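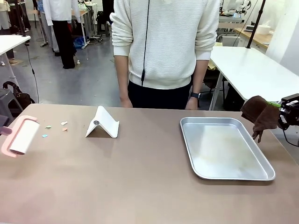
Lint roller on one side, tray and cloth on the other.

Remutia two-arm tabletop kit
Filed under: Home & Workshop Helpers

I get asked most weeks whether a machine can do the chores yet. My answer is still "a few of them, slowly." The Remutia is the one I'd point you to if you want to find out for yourself. It's two arms with a gripper each, and it bolts to any table that can take the weight (up to 40 kg with the base plates on).

Picking up paper scraps with a lint roller is a good first job – the roller forgives a sloppy approach. Wiping down a metal tray is harder. Cloth changes shape every time you grab it, and I'd plan on five or so tries before you get a wipe you'd call clean. Folding towels? I wouldn't buy it for that yet!

You get both arms, the cables and soft finger pads. Spare pads come in packs of 2. Lead time is longest in May, so order early if you need it for summer.

Questions? Write to Colette Lefèvre at the Kandura shop desk | © Kandura | Back to top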